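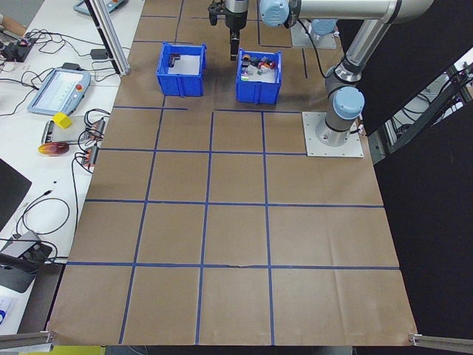 Section 4: Laying out the table and teaching the bins

By now your arm is bolted down and you've done the slow wiggle test from Section 3, so it's time to give it somewhere to work. I do this part with paper and tape, and I've redone it enough times that I can get through it before my coffee goes cold (the first time took me a whole evening!). My layout is brown kraft paper over the whole work table, blue tape for the grid, and two blue bins side by side toward the back where the gripper can come straight down into them. The lines are a bit wobbly and that's fine. The arm never looks at the tape. You do, when you're trying to remember which square you called C2.

What you need: kraft paper wide enough to cover the table, low-tack tape, two bins the same size, a marker, a tape measure, and the Rullum sketch from the back of this guide.

1. Hit the emergency stop and leave it pressed. You're going to be leaning over the table for a while.

2. Roll the paper out and pull it flat. If your base plate is already in place, cut a slit from the nearest edge and slide the paper around it. Fraser Mackay lifts his whole plate and lays the paper underneath, which looks nicer, but then you have to torque the bolts again and repeat Section 3.

3. Tape the outside edges down first. Work from the middle of each side out to the corners or you'll chase a bubble around all night.

4. Lay the long strips of the grid, then the cross strips. Press them down with your thumb and don't stretch the tape, it creeps back and takes the paper with it.

5. Set the bins at the back, close enough to the base that the elbow still has some bend in it when the fingers are over the far corner. Trace around each bin with the marker. You will bump them. I bump them constantly.

Note: Small tears along a tape line can stay. Patch one if the fingers could catch in it, and keep the patch flat.

6. Stand back, check that every cable has slack, and release the stop. Put the arm in manual mode at the lowest speed.

7. Jog the gripper over the center of the bin you're picking from, fingers pointing straight down and well above the rim. Save this as PICK_HIGH.

8. Lower it in small steps until the fingertips are just above the bin floor. Save it as PICK_LOW. The height on my pendant reads 81 at this point, yours will be different, so please don't type mine in.

CAUTION: Always go back up to the high point before moving sideways. Ribbed plastic bins are tougher than they look, and a finger hooked behind a wall will pull the bin, the paper and possibly the gripper mount along with it.

9. Do the same over the other bin for DROP_HIGH and DROP_LOW. You can leave the drop point a little higher, parts don't mind a short fall.

10. Run the four points in order with both bins empty, one hand next to the stop. When that looks boring, add a few small parts and run it again. Tyra Midtbø uses mixed colors on purpose so she can tell at a glance what got left behind, and I've copied her ever since.

Note for people sharing a shop: write your point names on a strip of tape and stick it to the desk by the pendant. Waltraud Vogler and I once both saved a PICK_LOW on the same controller and hers was for a much shallower bin. We replaced the fingertips that afternoon.

If the arm stops with a reach error at step 9, move the bin closer and teach both drop points over again. Changing only the low one gives you a slanted path into the bin, and you'll clip the wall. Gripper force settings are in Section 5.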